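Filed under: Grant Updates / Town & River

Riltbridge Footpath Survey: progress report to the Girkdale Fund
3 January 2018

You asked for a report at the halfway point, and you asked for it to be frank. The second request has made it longer than the first would have.

When we applied, we said we would walk every footpath on the old Riltbridge parish map, record its condition, and find out which ones still had a legal right of way. The map shows 52 paths. We have walked 51. The last one runs straight through the middle of the Farkuvon cold storage building, and we are in correspondence.

The walking went faster than planned, mainly on account of a dry September. Most paths are in fair shape. The ones near the school are in very good shape, being used twice a day by children who have worked out the shortest line between any two points and will go through a hedge to keep to it. The ones on the north bank are poor. Path 17 is under nettles from the stile to the pump house, and Path 22 has a stile but no fence on either side of it, so you can climb over or walk around according to your feelings about tradition.

The legal side has gone slower. The county's records are kept in two places, under two numbering systems, and the key that matches one to the other was last seen in a drawer in an office that has since moved. I spent most of the fall rebuilding it by hand. It is now done, apart from four paths that appear in one set of books and have no twin in the other. Two of those may be the same path, described by two clerks who didn't like each other.

We promised you 400 pages of scanned records by now, and we have 372. The shortfall is one ledger, water-damaged, which the county wants its own conservator to open. I have met the conservator. She is not a person who can be hurried, and having seen the ledger I wouldn't try.

Money. We are under budget on travel and over on printing. The large map for the library wall had to be printed twice, the first one having reached us with the river running the wrong way. The printer says he worked from our file. We have looked at our file and decided not to pursue it. I would like to move the travel surplus across to cover this, and I understand that needs your written approval, so please treat this paragraph as the request.

The open evening in the library went well. People came to look for their own back gates on the map, found them, and stayed to argue about everyone else's. We collected a good many corrections in pencil, several of them in the same handwriting and all of those in favor of moving Path 9 farther from one particular house. We also picked up real information: an older name for the ford, the date the footbridge was closed, and a photograph of Mill Lane before it was widened, which we've copied and returned.

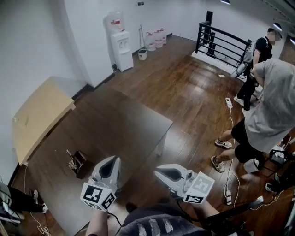
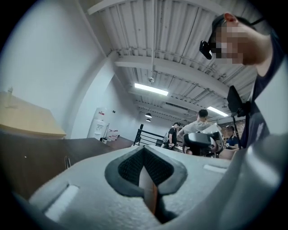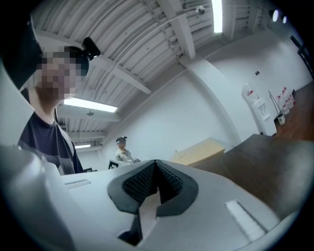
Dušan Lazarević, who read this in draft, would like it recorded that the ford was never called Cutter's Wade by anybody in his family, that the Lazarević orchard gate has been on Path 31 for as long as there has been an orchard, and that the report makes the north bank sound worse than it is. He walked it in November in ordinary shoes. I have left the nettles in, but the ford now carries both names in the survey, and he is right about the gate.

What remains between now and the final report:

The four unmatched paths need a decision from the county. We've sent them everything we have, with a cover letter that was short by the standards of this project.

Signposts. The application said oak. Oak has gone up, and I would like to ask about larch before I order anything. The quote for larch fits inside the original line with a little left over for postage.

The printed guide. The text is drafted for the south bank and the town center. The north bank will be drafted once we agree how to describe it (see above).

Farkuvon. Their site manager has been polite and has offered us a walk around the building, outside the fence, with a sign. I think we should take it. A path around a freezer is more use to people than a right of way through one.

I expect to finish on time, ledger permitting.

Vesela Ivanov
Riltbridge Footpath Survey

Comments

marl_and_clay: Larch is fine. The posts by the weir are larch and they've outlasted two mayors.

Path9Resident: My corrections were made in good faith.

T. Oakes: Will the guide be large print? The last one needed a magnifying glass and a sunny day.

northbanker: Went down 17 on Sunday. It's nettles.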